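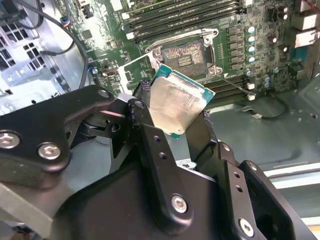 라그네이뒤르 베스테르고르는 자기 밴드가 '두 세계의 만남'이라고 불리는 것이 지긋지긋하다고 했다. 만난 적이 없다는 것이다. 베이스 주자와는 같은 동네에서 자랐고, 타악기를 맡은 친구와는 버스 정류장에서 담배를 빌리다 알게 됐다. 그런데도 음반 소개글에는 늘 북쪽의 얼음과 남쪽의 태양이 등장한다. 그 문장을 누가 썼느냐고 물었더니 모른다고 했다. 첫 공연 때 주최 측이 보낸 자료에 이미 들어 있었고, 그 뒤로는 다들 거기서 베껴 갔다.

나는 솔텀에서 열린 4월의 월드뮤직 쇼케이스에 다녀왔다. 네 번째 참석이고, 갈 때마다 마지막이라고 생각한다. 올해 프로그램북에 실린 팀은 23개였다. 숙소 침대에 누워 소개글을 전부 읽었는데 '경계'라는 단어가 안 나오는 글을 찾기가 어려웠다. 경계를 넘고, 경계를 허물고, 경계 위를 걷는다. 어떤 팀은 한 문단 안에서 세 가지를 다 했다. 정작 무대에 오른 음악은 상당수가 비슷한 템포의 비슷한 단조 선율이었고, 그 위에 원산지가 다른 악기가 하나씩 얹혀 있었다.

이런 행사의 공연은 짧다. 한 팀에 주어지는 시간이 23분이고, 그 안에 기획자들의 수첩에 이름이 적혀야 한다. 그러니 다들 앞부분에 가장 이국적인 것을 배치한다. 목을 긁는 창법, 처음 보는 현악기, 할머니에게 배웠다는 자장가. 자장가는 이번에도 여러 번 들었다. 나는 할머니들을 의심하는 것이 아니다. 다만 자장가가 하나같이 6분짜리 편곡으로 끝나고, 마지막 1분에 드럼이 들어와 관객이 박수를 치게 되는 구조라면, 그건 자장가보다는 쇼케이스라는 형식이 낳은 곡이라고 봐야 하지 않을까.

베스테르고르의 4인조 넬텀은 둘째 날 저녁에 나왔다. 팀 이름은 예전에 합주실로 쓰던 건물에서 따왔다고 한다. 그는 하르모니움을 치면서 노래하고, 기타를 맡은 라그나르손은 줄곧 앉아서 거의 같은 음형을 반복한다. 첫 곡은 좋았다. 하르모니움의 지속음이 조금씩 높아지는 동안 타악기가 한참을 쉬었고, 들어올 것 같은 자리에서 두 번이나 들어오지 않았다. 옆자리의 기획자는 그 사이 휴대전화를 확인했다. 둘째 곡부터는 나도 조금 흔들렸다. 가사가 네 언어를 오가는데, 왜 그래야 하는지 귀로는 납득이 되지 않았다.

다음 날 아침에 그 얘기를 꺼내자 베스테르고르는 기분 나빠하지 않았다. 후렴의 세 번째 언어는 지원금 신청서 때문에 넣었다고 했다. 다국어 작업이면 심사에서 가산점이 있었고, 돈이 나온 뒤에는 빼기가 민망했다는 것이다. 라그나르손은 옆에서 그 대목이 노래하기에는 모음이 좋다고 거들었다. 둘 다 맞는 말일 것이다. 나는 이 대화가 프로그램북 전체보다 이 밴드에 대해 많은 것을 알려 주었다고 생각하지만, 홍보 담당자라면 한 줄도 쓰지 않았을 이야기다.

음반사 우마렉스는 넬텀의 두 번째 앨범을 가을에 낼 계획이다. 보내온 자료에는 '장르라는 말이 무의미해지는 소리'라고 적혀 있다. 그런데 같은 자료의 뒷장에는 장르가 다섯 개 나열되어 있다. 음원 플랫폼에 등록하려면 칸을 채워야 하기 때문이라고 한다. 장르가 무의미한 음악이 장르를 다섯 개씩 필요로 하는 사정은 이해한다. 그래도 그 소개글을 받아 적는 것까지가 내 일은 아니다.

앨범은 미리 들어 보았다. 아홉 곡 가운데 절반쯤은 공연에서 들은 것보다 못하다. 빈자리가 다 메워져 있다. 무대에서 타악기가 끝내 들어오지 않던 자리에 현악 합주가 깔렸고, 하르모니움에는 성당만 한 잔향이 걸렸다. 녹음은 트랙이 60개까지 늘어난 곡도 있다고 들었다. 네 사람이 23분 동안 들려준 것을 생각하면 이해하기 힘든 숫자다. 반면 여섯 번째 곡은 기타와 목소리뿐이고, 한 언어로만 부르며, 중간에 의자 삐걱거리는 소리가 그대로 남아 있다. 나는 이 곡을 나머지를 다 합친 것보다 자주 들었다. 싱글 후보에는 없다.

만남과 교류를 말하는 음악이 전부 거짓이라는 얘기로 들릴까 봐 덧붙이자면, 좋은 합주는 분명히 있다. 몇 해 전 솔텀의 작은 홀에서 서로 말이 통하지 않는 두 연주자가 조율을 맞추느라 공연 시간의 절반을 써 버리는 것을 본 적이 있다. 한쪽 악기의 3도가 다른 쪽에는 없는 음이었다. 결국 둘은 그 음을 피해서 연주했고, 피하는 자리마다 묘하게 절뚝거리는 박자가 생겼다. 객석은 200석이었는데 끝까지 남은 사람은 그 절반도 되지 않았다. 그들의 소개글이 어땠는지는 기억나지 않는다. 음반도 나오지 않은 것으로 안다.

베스테르고르에게 소개글을 직접 쓴다면 뭐라고 쓰겠느냐고 물었다. 한참 생각하더니 악기 목록과 곡 길이만 적겠다고 했다. 그건 너무 건조하지 않으냐고 했더니, 그러면 좌석이 100개인 곳에서만 공연하면 된다고 했다. 그 말도 조금은 연습한 대답처럼 들렸다. 우마렉스의 가을 투어 일정표에 그런 규모의 공연장은 한 곳도 없다.

넬텀은 여름 동안 새 곡을 쓴다고 한다. 라그나르손은 다음에는 서서 연주해 볼까 고민 중이라고 했고, 베스테르고르는 그것만은 반대한다고 했다.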